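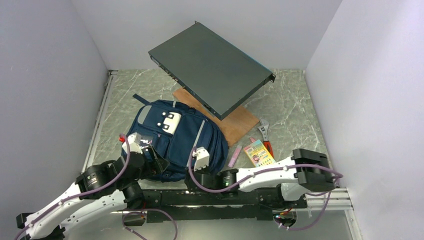 I bought the Palholm wall cabinet in October for our small office. Before it, the router and the cables lived on top of a bookshelf, and every cleaning was a small adventure.

The cabinet is from Vivmont and it weighs more than I expected. Two people should lift it. The door closes softly, and the side panels come off without tools - this I like very much. Inside there is enough depth for our equipment and one spare shelf.

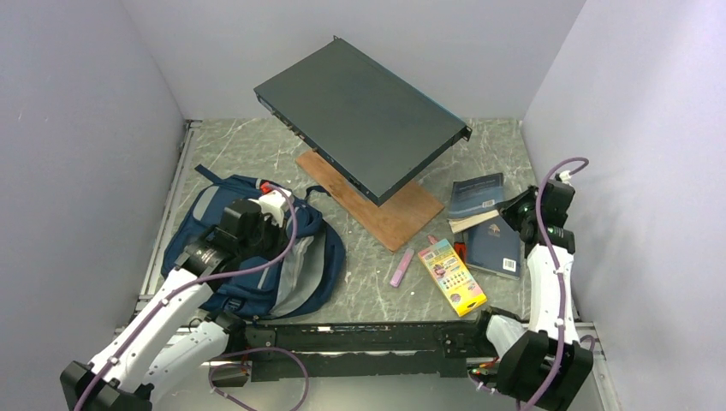 Byung-chul Hong
Office manager, Joo

The instructions are weak. Step 3 shows the rails already in place, but it does not say which side goes to the front. I put them in wrong and had to begin again. It took me 70 minutes in total.

The fan is quiet in the morning, but after lunch I can hear it from my desk. The key feels cheap also. My colleague asked if we should change to the Ulavano model, but its door opens only to the left, and on the left we have a window.

I would buy the Palholm again for a small office. For a bedroom, no.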